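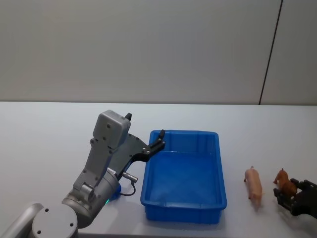 3.2 Material und Ablauf des Wegräumens

Gegenstand dieses Abschnitts ist das Einräumen kleiner Spielfiguren in einen offenen Behälter. Die Aufgabe stammt aus der Reihe von Chmielewska und wurde für Iver nur leicht gekürzt: weniger Figuren, ein Behälter statt zwei, kein Deckel. Tisch weiß, Wand dahinter hell, kein weiteres Spielzeug in Reichweite. Die Tischfläche wurde vor jedem Durchgang abgewischt, Krümel vom Vortag blieben trotzdem gelegentlich liegen (in der Auswertung nicht berücksichtigt).

Als Behälter dient eine flache blaue Kunststoffschale. Rechteckig, oben offen, Rand erhöht, Wände leicht schräg. Die Schräge ist für die Auswertung nicht egal. Figuren, die gegen die Wand gelegt werden, rutschen nach unten und verändern dabei ihre Lage, manchmal auch die der Nachbarfigur. In der Vorstudie (Piner) war die Schale durch einen Karton mit senkrechten Wänden ersetzt, die Werte sind deshalb nur eingeschränkt vergleichbar. Siehe Abschnitt 5.

Die Figuren sind Tiere, zwei pro Durchgang, ein braunes und ein kleineres helles. Bewusst ungleich groß gewählt. Ausgangslage: beide auf dem Tisch, auf ihren Beinen. Endlage: beide in der Schale, Lage beliebig. Ein Aufrechtstellen in der Schale war ausdrücklich nicht verlangt und wurde auch nicht extra bewertet. 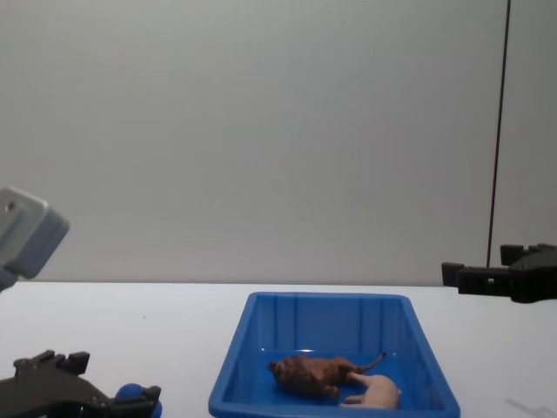

Zuletzt geändert: April, Fassung 2

Insgesamt gingen 100 Durchgänge ein. In 73 davon lagen am Ende beide Figuren auf der Seite, in den übrigen stand mindestens eine noch oder lehnte am Rand. Das war so nicht erwartet. Naheliegend wäre gewesen, dass die größere Figur häufiger kippt, weil sie höher ist; die Kodierung gibt das aber nicht her. Eher scheint die Reihenfolge eine Rolle zu spielen: Wird die kleine zuletzt abgelegt, landet sie oft am Hinterteil der großen und bleibt dort liegen. Eine typische Endlage zeigt Abb. 4, beide Tiere dicht beisammen, rechts von der Schalenmitte.

Kodiert wurde nach dem Schema von Itetance, mit drei Merkmalen: Lage (stehend, seitlich, rücklings), Kontakt zwischen den Figuren (ja/nein) und Kontakt zur Wand. Das vierte Merkmal, Blickrichtung des Kopfes, haben wir nach 10 Durchgängen gestrichen. Bei der hellen Figur war die Richtung auf den Aufnahmen von vorn zu oft strittig, und für die Fragestellung bringt es wenig.
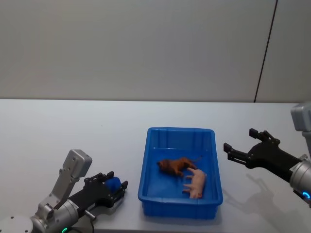 Abb. 4: Endlage in der blauen Schale. Löwe und Schwein auf der Seite liegend, das Schwein rechts unterhalb des Löwen.

Kontakt meint hier Berührung oder Überlappung von oben gesehen. Fast-Berührungen wurden zunächst getrennt gefürht, dann mit „ja“ zusammengelegt. Grenzfälle bleiben, gerade wenn Hinterteil und Bauch knapp nebeneinander liegen; je nach Blickwinkel sieht das verschieden aus. Massgeblich war jeweils die letzte Aufnahme eines Durchgangs.

Offen: Einfluss des Schalenbodens. Wir haben nur mit der leeren Schale ohne Einlage gearbeitet. Ein Tuch am Boden dürfte das Rutschen deutlich verringern, Daten dazu folgen mit der zweiten Reihe.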